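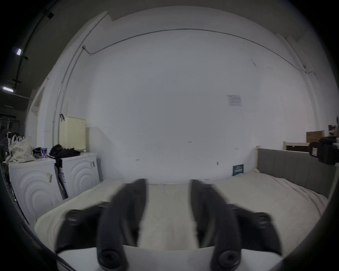

Malte Böttcher wanted to know, before anyone had taken their coat off, whether the visitors' recordings should be kept in the same release as the ones made by trained operators. His view was that they should not. The open day recordings are therefore a separate set, and this file covers only that set.

Toltska Open Day Set, release 2

Contents

Recordings of bedroom tasks made with a hand-held two-finger gripper during the January open day. Visitors held the gripper themselves after a short demonstration. The release holds 2396 episodes. An episode starts when the operator presses the trigger for the first time and ends when the operator says "done" or when 90 seconds have passed, whichever comes first.

Audio was used to cut the episodes and was then deleted. It is not in the release and cannot be supplied on request.

Setting

All episodes were made in the bedroom corner of the demonstration space. The bed has a cream sheet and a grey upholstered headboard with vertical stitching. Two white cabinets stand next to it. The back wall is white, with a metal conduit running across the upper part. The conduit is useful for checking the lens correction: it should come out straight, and if it does not, the wrong calibration file has been loaded (see Known problems).

The room was not reset to a fixed layout between groups. Bags, clothing and small items on the cabinets moved over the day. Anyone who needs a constant background should use the Duman set instead.

Tasks

smooth_sheet: pull the sheet towards the nearest edge of the mattress until the operator is satisfied. No numerical target.

place_booklet: pick up a booklet from the sheet and stand it against the wall.

move_clothing: move one item of clothing from the cabinet top to the bed. Items left hanging over the cabinet front were allowed as a starting state.

free: anything the visitor wished to try. Labelled by hand afterwards, in one line of plain text. Labels are uneven. Thirumalai Pillai wrote the morning ones and Arif Barua the afternoon ones, and they did not agree a vocabulary beforehand.

Operators

There were 46 operators, each given a number in order of arrival. No names, ages or contact details were stored. Operators under 16 could use the gripper but their episodes were removed the same evening. The numbering was not closed up, so gaps in operator_id are expected.

File layout

episodes/ one folder per episode, named by operator number and start time
episodes/*/wrist.mp4 video from the gripper camera
episodes/*/width.csv finger opening in millimetres, with time stamps
episodes/*/pose.csv estimated gripper position and orientation
labels.csv task, operator_id, outcome, free-text note
calib/ lens and finger calibration, one file per gripper

The wide lens leaves dark corners in the video. They have been kept. Cropping them loses part of the finger brackets, which the pose check uses. A mask is supplied in calib/ for users who want it.

Outcome labels

The outcome column takes the values ok, fail and unclear. It was filled in by one person watching the video once, at normal speed. Ingeborg Kleinschmidt checked a sample and changed mostly smooth_sheet rows, where ok and unclear are hard to tell apart. Treat outcome for that task as weak.

Known problems

Two grippers were in use and the calibration files were swapped in the first upload. Release 2 corrects this. Copies of release 1 should be deleted.

Pose drifts when the camera faces the plain wall for more than a few seconds. Affected stretches have pose_ok set to 0. Position values there are filled by interpolation and should not be used for training.

Other visitors sometimes spoke to the operator during an episode. Long pauses with the gripper held open over the bed are usually this — they are not marked.

Several free episodes contain no contact with any object. They were left in.

Loading

The Jilix reader opens the set without changes from version 2 onwards. Older versions ignore pose_ok and give no warning.

Changes

Release 2, Jul 12, 2021: calibration files corrected, mask added, duplicate rows removed from labels.csv.
Release 1: first upload.

Contact

Ngọc Từ keeps the set at Sevov. Please quote the episode folder name when reporting an error.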